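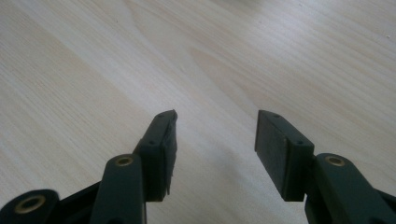 Jobs > Woodworking & Furniture

Table Finisher, Full Time
Golstead Tables, Harkbridge workshop
Posted 2024-10-25

Golstead makes and refinishes dining tables, desks and benches, mostly in pale woods. We need one more person in the finishing room. The job is sanding, oiling and checking tabletops before they go to the packing area.

What you will do

Sand tops by hand and with an orbital sander, working through the grits in order. Wipe down and inspect each surface under the side lamps. Apply oil or water-based lacquer according to the job sheet. Mark dents, glue spots and filler that shows, and send the top back to the bench if it needs more work. Keep the finishing room swept and the rags in the metal bin.

Curved grain shows up strongly on light tops once the finish is on, and so do cross-grain scratches. You will need patience for this and good eyesight, with glasses if you wear them.

What we ask for

At least 2 years of paid work in furniture, cabinet making, floor finishing or something close to it. You should be able to lift one end of a large table with another person on the other end. Spray experience is useful but we can teach it. No certificate is required.

Hours and pay

The shift is 7:00 to 3:30 with a half-hour lunch. Pay is $26 an hour to start, reviewed in February. Overtime is optional and paid at time and a half. We supply masks, gloves, ear protection and aprons. Bring your own work shoes.

How to apply

Send a short letter and a list of past jobs to Raghavendra Reddy, Finishing Room, Golstead Tables, 285 Pillska Road, Harkbridge. Photos of finished work are welcome, including things made at home. You can also hand in your application at the front desk and ask for a form. Please quote job number 219.

Applicants we want to meet will be invited for a paid half-day trial in the finishing room. Parking is behind the building, entrance from Sarkar Street.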